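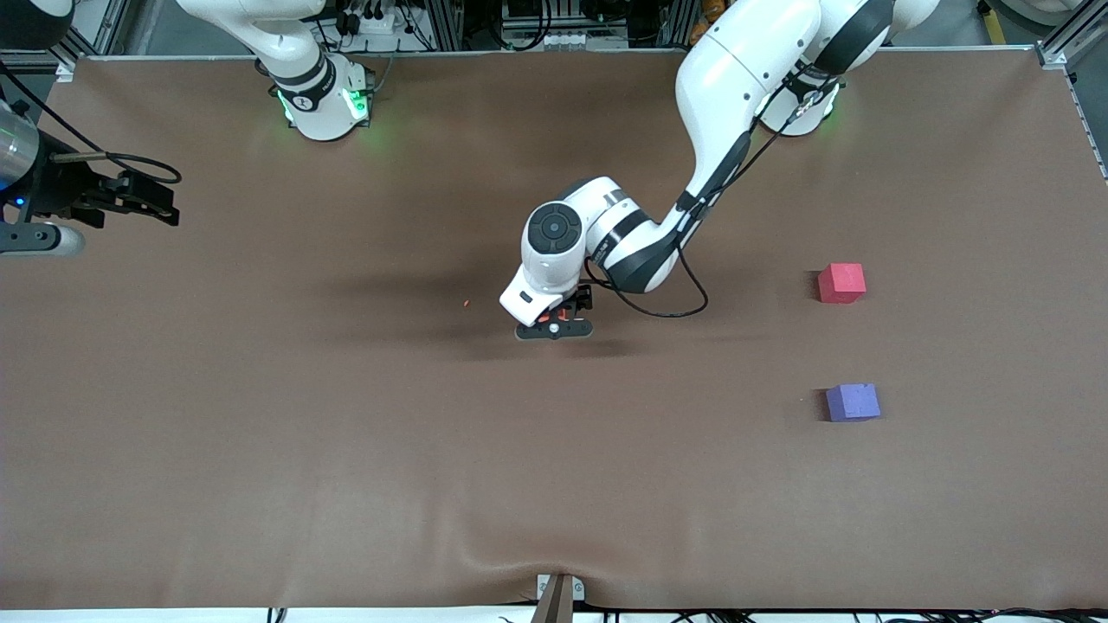
Do you actually rinse things before the dishwasher?

Posted by Jamila Rathnayake, 5th May
126 replies, showing top

My husband and I have been married long enough to stop arguing about money, so now we argue about plates. He rinses every dish until it could go straight back in the cabinet, then loads it in the dishwasher for what I can only call a victory lap. I scrape and go. The machine is a Cornier, came with the house, sounds like a bus going uphill. Who's right? Please take into account that I will be reading the answers out loud at dinner.

gravyboat_ed
You are. The detergent needs something to chew on. I quit rinsing in October and the only thing that changed is I get to sit down sooner.

pellmell
Depends what you had for dinner. Spaghetti, sure. Oatmeal that's been sitting since breakfast is basically grout. I'd like to see gravyboat_ed's bowls under a good lamp.

gravyboat_ed
My bowls are fine. My bowls have had no complaints.

tuesdaycasserole
When did you last clean the filter? Everybody fights about rinsing and then you pull the filter out and there's a whole ecosystem down there. Ours had two cherry pits and a Pusis bottle cap in it, and we don't drink Pusis.

Jamila Rathnayake
There's a filter?

tuesdaycasserole
Oh boy.

norwood1032
Rinser here, proudly. I grew up washing by hand for six people and I don't trust a closed door. If I can't see it happening I assume it isn't. Also I run ours every two days or so, and if I didn't rinse, the kitchen would smell like a bait shop by the second morning. Scrape-and-go people all seem to run theirs nightly and never mention it.

pellmell
That's fair. We're two people and half a load a day. By the time it's full, the first plate has historical value.

hobnail
Use the rinse-and-hold cycle. It's the button you've never pressed. On our old Howlader it takes a few minutes, and then the load can sit there until you get around to it.

norwood1032
I have pressed it. It rinsed. It held. I still rinsed first.

gravyboat_ed
At some point this isn't a dishwashing question.

lindenhurst_mo
Nobody has brought up loading. You can rinse or not rinse all you like, but if the big bowl is face down over the spray arm, the top rack is getting a light mist. My brother-in-law loads like he's throwing things out of a moving car and then blames the Rumico tablets.

hobnail
Rumico tablets are bad, though.

lindenhurst_mo
They're okay if you don't put them in with the forks. He puts them in with the forks.

Jamila Rathnayake
Update: found the filter. I won't be describing it. I read the thread out at dinner as promised, and he has decided norwood1032 is the only sensible person on the internet. He was rinsing a plate while he said it.

norwood1032
Tell him hello.

14 shares

Recent in Kitchen & Laundry
Wooden spoons in the dishwasher, yes or no
Freezer drawer won't close and I'm out of ideas
How old is too old for a sponge
Cast iron people, please be nice to me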